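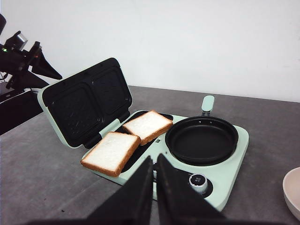 14 shares 2 comments

Our project began with an argument over toast, or really over whether anyone our age still sits down for it. Savita Rajput said her whole family eats together before school, and Nazar Bilyk said he had a cereal bar at the bus stop like everybody else, and by the end of the lesson we had ourselves a topic: how people in Sturgate eat their breakfast, and how that has changed since their grandparents were young.

We wrote a short questionnaire and took it round in September, mostly to neighbours, and to the very patient people queuing at the Solanki bakery. 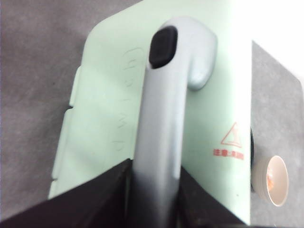

In the end we got 103 forms back, far more than we had dared hope for (thank you, everyone!). The older people remembered porridge, dripping and strong tea, and quite a few told us that the wireless was always on. Among pupils, the commonest answer was something eaten while walking.

We also held longer talks with 20 people, and these were the part I loved best, though typing them up took me most of half-term.
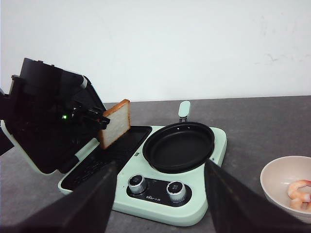

Several of them said weekends were still different, with a proper cooked meal and nobody looking at the clock, and I was glad to hear it. One lady gave us her mother's recipe for potato cakes, and we have put it at the back of the folder.

I do wish we had asked about people who work nights, as their breakfast might be at six in the evening.
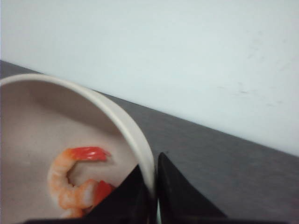
Ailbhe Quinlan wrote in to say that her father baked through the night for years and always called his supper breakfast, so we really ought to go back and ask.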